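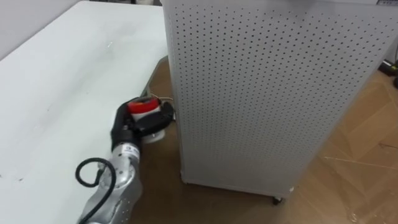

Who is allowed to stop an arm?
Anyone in the room. You do not need training, seniority or a good reason. If you see something you don't like, press the red button on the wall and we will talk about it afterward. In three years of shared benches at Evberg, no one has been scolded for pressing it. A few people have been scolded for not pressing it.

How close to the table edge can an arm work?
As close as the job needs, provided the drop side is clear of feet, bags and coffee. Keep the gripper closed until the base of the object is back over the tabletop. Gravity has read none of our rules and follows only its own.

What about cabinets and other furniture next to the bench?
Anything on casters gets its brakes set before the arm is powered. Then run the full path once at slow speed with your hand on the stop. A cabinet that was fine yesterday may have been borrowed, cleaned behind and put back a little closer.

Do cables have to be tied down?
At the base, yes. Near the wrist, leave a loop with enough slack for the joint to turn all the way in both directions. Cable pulled tight looks very tidy right up to the moment it unplugs itself. If a loop hangs below the gripper, it's too long.

Can I leave an arm holding something over lunch?
No. Put it down, open the gripper, park the arm. This is Rule 39 in the Brudska handbook, and it is underlined — by whom, we never found out.

Do I have to log a near miss if nothing broke?
Yes, please. We logged 257 last year, and most took less time to write up than to argue about. Use the Trotham form, which is short. The Lam form is still in the drawer and still asks for your fax number.

Is there a version of these rules I can print?
The sheet by the door is current as of Tuesday, February 18, 2025. The next review is in May. Please stop correcting the old one in pen.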